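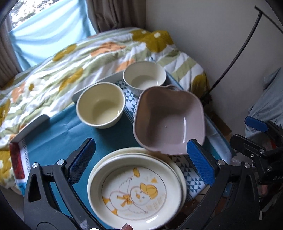 Small tray table next to the bed – how do you keep the dishes from sliding and the cloth from bunching?

Posted August 8, 2023 in Small Spaces & Rentals
Viewed 1137 times

casanwood_nights

Hi all! I've been in a one-room rental for a while now and my eating spot is a little tray table that sits right by the bed. I don't have a dining table and there's no way one would fit unless I slept standing up. So everything lives on this tray: a stack of cream plates, the pink square bowl, a couple of round cream ones. I put a teal cloth down first and then a runner over it, the blue and white triangle one, because I like the colors and it makes the corner feel like a real table.

My problem is the two layers. The runner creeps. I set down a bowl, pull it toward me, and the whole runner comes along and makes a ridge, and then the next bowl sits crooked on the ridge. Twice now I've had the plates start to go toward the edge. They're the ones with the cartoon chick in the yellow cap on them, I've had them since I moved out of my parents' place and I can't find that pattern anywhere anymore, so I'd really rather not lose one on the floor.

Second thing – the comforter. It's a quilted one with big mustard and orange flowers and I love it, but it's right behind the table and I'm nervous about soup. Do people cover the bed when they eat this close to it? Move the table? I can pull it toward the door a bit but then I can't open the closet.

I don't want to give up the runner if I can help it. And nothing glued or screwed, please, the tray came with the room and my lease is picky. Budget is small.

Edited to add: no, I can't eat in the kitchen, it's shared and there's one stool.

hendriks_half_kitchen

Oh I lived like this for years, you have my full sympathy! And the answer for the sliding is shelf liner. The rubbery kind with the little holes in it that comes on a roll, any supermarket has it next to the foil. You need two pieces, and this is where I went wrong the first time. I put one piece under the bottom cloth and thought I was done, and of course the bottom cloth stayed perfectly still and the top one went skating around on it just like before. You want one piece between the tray and the teal cloth, and then a narrower one between the teal cloth and the runner. Cut it an inch or so smaller than the runner on each side so it doesn't peek out.

Iron the runner first if you own an iron (I didn't, I used to lay it flat under the mattress overnight, which worked better than it had any right to). A wrinkle in the top layer will rock a bowl no matter what you put under it.

About the plates: do you need the whole stack out? I kept mine on the tray too because where else, but I moved them to the back corner with the biggest one at the bottom, and only the bowl I was using came to the front. Stacks are fine as long as you aren't reaching over them. My trouble was always the sleeve of my bathrobe. If you have a bit of windowsill or a shelf, the bowls can go up there one inside another between meals, and then you've got elbow room.

A sheet of paper towel between each printed plate and the one above it is nice if you care about the picture. Old prints can scratch from the foot of the plate on top. I lost most of a rooster that way, on a plate from my aunt, and I'm still a little sore about it.

For the comforter, I just folded mine back toward the pillows before I ate. Takes no time and you get used to it. When I had anything with tomato in it I threw a big bath towel over the near side of the bed as well. Move the table only if you're going to have company, otherwise you'll be shuffling furniture three times a day and you'll quit doing it by the weekend.

One more! If the tray has a raised rim, let the cloth stop inside it. Mine hung over, and I caught the hanging part with my knee more times than I want to admit. Tuck the extra underneath, or fold it in so the edge of the cloth sits right against the rim. You lose a little of the look but the rim can do its job then.

nurkau

get a bigger table

casanwood_nights

Ha. Where would I put it, nurkau?

Thank you hendriks, I had no idea about the two pieces, I'd only have bought one. Will pick up a roll after work. The bathrobe sleeve thing is painfully familiar.

hostutitz_linen_drawer

Agree with the liner, but wanted to add a no-money version in case you want to try something tonight. Take the runner off, dampen your hands and smooth the teal cloth flat from the middle out, then fold the two short ends of the cloth over the top of the runner instead of letting the runner lie loose across it. So the runner is sort of pocketed at both ends. It won't hold against a hard pull, but it stopped the slow creeping for me. A couple of flat stitches in each corner would do it too, big loose ones you can snip out on wash day. I sew mine together with plain white thread and wash the pair as one piece. Check that the teal doesn't bleed first! Wet a corner and press it on a paper napkin.

For soup I'd change the bowl before I changed the furniture. Use your deepest round one for anything runny and save the square one for rice or fruit or salad. I find square bowls dribble at the corners when you carry them, though maybe I just walk badly.

And wash the comforter before you need to, if it fits in the machine. Then you'll know how it behaves, and a splash isn't such a drama. I do mine in October before the heating comes on, cold water, and it takes a whole day to dry over two chairs – leave the window open.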